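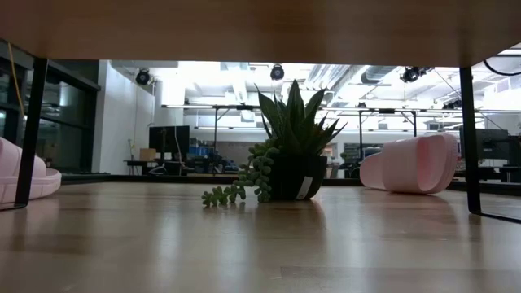
Hello Hrefna, and hello to everyone at the Povar fund! It's been a busy May at Skungate and I've got plenty to tell you, so put the kettle on.

First the plants (of course). You paid for 40 pots for the shared rooms and 39 of them are now planted up. The last one is waiting for me to choose something that will put up with the cold corner by the stairs. Suggestions welcome! Jolanta Wysocka has taken over the watering list and moved it to Saturday mornings, which suits everybody much better than my old system of notes on the fridge.

The low shelves have turned into my favourite bit of the whole project. We'd planned them purely for shoes, in one long row, and it looked so gloomy that I started slipping a plant in between the pairs. Now people ask for one! The mixed succulents work especially well down there - something spiky and upright in the middle, and a bit of string-of-pearls to tumble over the side. I'm hoping to do the Sekness side the same way if there's enough compost left.

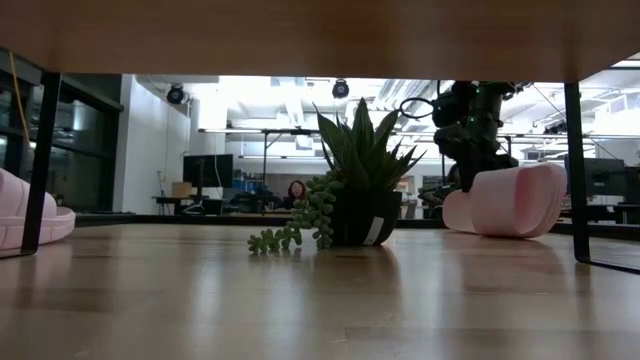
Spiky leaves, trailing beads and a pair of pale pink slides under the shelf board.

Shoes are still a work in progress. We've had 11 people sign up for a regular space and I'd like to double that by the autumn. The rule is one pair each, and it's mostly being kept, though wellies are going to need their own spot before the weather turns.

Then there's the far end of the plant room, which I know you were keen to hear about. The growing things are in, but the cables need a proper tidy and I haven't settled where everything on the counter is going to live. Kulkarni have quoted for cable clips and a bit of trunking, and I'll send that over separately.

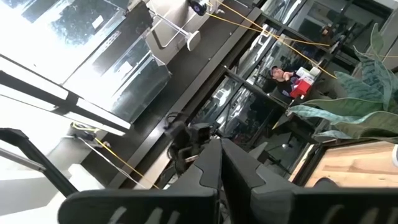
The bright end of the room: clear enclosure, dark counter and the yellow cables still to be tidied.

Money next. We have £1,851 left, and I'd like to spend it on the trunking, a boot rack and more compost, in that order. Could you let me know if you're happy with that? Jolanta is drawing up the summer watering rota now and I'll send you a copy when it's done.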